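그리퍼 비교 시험 중간 소식

6월부터 손잡이형 그리퍼 두 종을 번갈아 쓰면서 비교하고 있습니다. 하나는 지난 호에서 소개한 Plava이고, 다른 하나는 Lastis입니다. 둘 다 평행하게 여닫히는 두 손가락 방식이고 손목 쪽에 카메라를 달 수 있습니다. 무게와 가격대가 비슷해서 어느 쪽을 표준으로 삼을지 결정이 계속 미뤄지던 참이었습니다. 이번 호에는 지금까지 나온 결과를 먼저 싣고, 내구성 항목은 다음 호로 넘깁니다.

시험은 목재 작업대 위에서 진행합니다. 작은 부품을 집어 옮기고 내려놓는 동작을 한 회로 잡고, 기종마다 3000회를 목표로 했습니다. 현재 Plava는 목표를 채웠고 Lastis는 2808회까지 끝났습니다. 나머지는 이달 안에 마칠 예정입니다. 물건은 매번 같은 것을 쓰되 놓는 각도만 바꿉니다. 사람이 손잡이를 쥐고 하는 시험이라 작업자에 따른 차이가 생길 수 있어, 200회마다 교대하고 교대 시점을 기록에 남깁니다.

잡는 힘은 두 기종 모두 충분했습니다. 차이가 난 것은 얇은 물건을 집을 때입니다. Plava는 손가락 끝이 바닥에 닿은 상태에서도 간격이 잘 유지되는데, Lastis는 눌리는 순간 한쪽이 조금 벌어집니다. 놓친 횟수는 Lastis 쪽이 179회로 더 많았고, 대부분 두께가 얇은 금속판에서 나왔습니다. 반대로 둥근 물건은 Lastis가 더 편하다는 의견이 많았습니다. 패드가 물러서 물건이 덜 돌아갑니다.

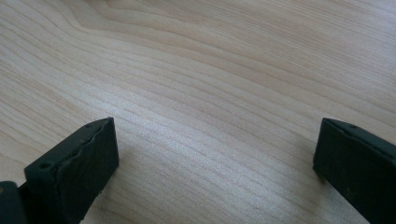
카메라 쪽은 노출이 문제였습니다. 밝은색 상판에서는 자동 노출이 상판에 맞춰지면서 어두운 손가락의 윤곽이 뭉개지는 일이 잦았습니다. 노출을 수동으로 고정하고 나서는 손가락 끝 위치를 추정할 때 값이 튀는 현상이 줄었습니다. 다만 창가 자리에서는 오전과 오후의 값을 따로 잡아야 합니다. 무광 회색 매트를 까는 방법도 해 보았는데, 얇은 물건이 매트에 살짝 파묻혀 조건이 달라지는 바람에 그만두었습니다. 지금은 상판을 그대로 쓰고 있습니다.

제어기는 Skikine 보드로 통일했습니다. 처음에는 각 기종에 딸려 온 제어기를 썼지만 시간 기록 방식이 서로 달라 영상과 맞추기가 번거로웠습니다. 보드를 바꾼 뒤로는 개폐 값과 영상이 같은 시계로 저장됩니다. 기존 방식으로 저장한 초반 기록은 변환 스크립트로 옮겼고, 원본도 지우지 않고 공용 저장소에 두었습니다. 펌웨어를 올린 뒤에는 영점을 다시 잡아야 합니다. 이 과정을 건너뛰면 완전히 닫아도 개폐 값이 0으로 떨어지지 않습니다.

패드는 소모품으로 보고 있습니다. 예비 패드는 Mac an tSaoi에 주문했고, 기존 것과 같은 경도와 한 단계 단단한 것을 함께 받기로 했습니다. 단단한 패드가 도착하면 Lastis에 먼저 끼워 얇은 금속판 항목만 다시 돌립니다. 벌어짐이 패드 때문인지 손가락 지지부 때문인지는 그때 가려질 것으로 봅니다.

시험 기록은 공용 저장소의 그리퍼 폴더에 있습니다. 놓친 회차만 따로 모은 목록도 같은 곳에 올려 두었습니다. 비교 항목에 넣었으면 하는 물건이 있으면 크기와 무게를 적어 오후 5시 전까지 시험실 선반에 두시기 바랍니다. 손가락이 벌어지는 폭보다 큰 물건은 이번 시험에서 받지 않습니다.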